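Chapter 7
Selecting a Service Plan for a Multi-Finger Hand

7.1 Buying the hand and buying the service

The first six chapters treated the robot hand as a mechanism. A buyer meets it in another form, as a line on a quotation, and the line beneath it is usually a service plan. The second line gets less attention than the first. Over the working life of a hand it often decides how many hours the machine is available.

This chapter follows one purchase. The Heltstead test hall in Gavville bought two arms with four-fingered hands and took out the Rirance Hand Care plan for both. Carys Ruddock wrote the requirement, and Orhun Sarıgül kept the service log. The plan is reviewed here as it stood on May 13, 2024, when the first term ended. Readers who skipped Chapter 4 should go back to Section 4.3 on tendon drives before continuing, as the terms "preload" and "backlash" are used without further definition.

7.2 What the plan covers

The Rirance plan divides the hand into three zones. Zone A is the finger segments and their tips. Zone B is the linkages and fasteners at the back of the hand. Zone C is everything from the wrist joint up to the end of the forearm shell, including seals and sleeves. Zones A and B are serviced on site. Zone C parts are removed and sent to the depot, and the plan provides a loan part for the period.
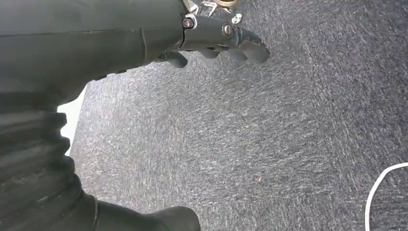

The zone boundaries matter at the wrist. A fastener that passes through both the hand body and the wrist joint belongs to Zone B if it can be reached without taking off the shell, and to Zone C if it cannot. The Heltstead log records two disputes on this point. Both were settled in the customer's favor, but each took the arm out of use while letters went back and forth. Ruddock's later requirement asks the supplier to mark the boundary on a drawing before the contract is signed.

7.3 The service interval

Service is due every 787 operating hours. An operating hour is counted whenever the hand is powered, whether or not the fingers move. This is simple to meter but unkind to laboratories, where a hand may stay powered through a long setup and close only a few times. Thitima Rattanakul compared powered time with moving time on both arms. The older arm had logged 1,760 powered hours, enough for two service visits, and much of that total was idle time.

The competing plan from Watkins counts finger closures instead. For a production cell with a steady cycle the two methods give similar results. For development work the Watkins count is the fairer one, although it depends on a counter that the buyer has to read and report.

A service visit under the Rirance plan has 16 steps, listed in Table 7.1. Steps 1 through 5 are inspection only and may be done by the buyer's own staff. The remaining steps involve loosening fasteners or resetting preload – work that voids the plan if anyone else attempts it.
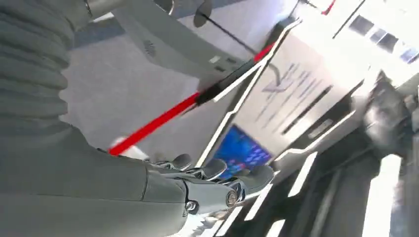
Can a hand be kept in use between the inspection steps and the rest of the visit?
The plan allows it for up to two working shifts, provided that no finger shows backlash above the limit in Table 7.2 and the grip force setting is left unchanged.

7.4 Response time

Response time is stated in the plan as time to first contact. Buyers should read this with care. First contact may be a telephone call, and the clock stops when the call is answered. Hefin Rees, who negotiated the Heltstead renewal, had the wording changed to time to arrival for Zone B faults. The price rose slightly. Zone A faults stayed on the original wording, as spare fingers were already held in the hall and could be fitted under the supplier's guidance.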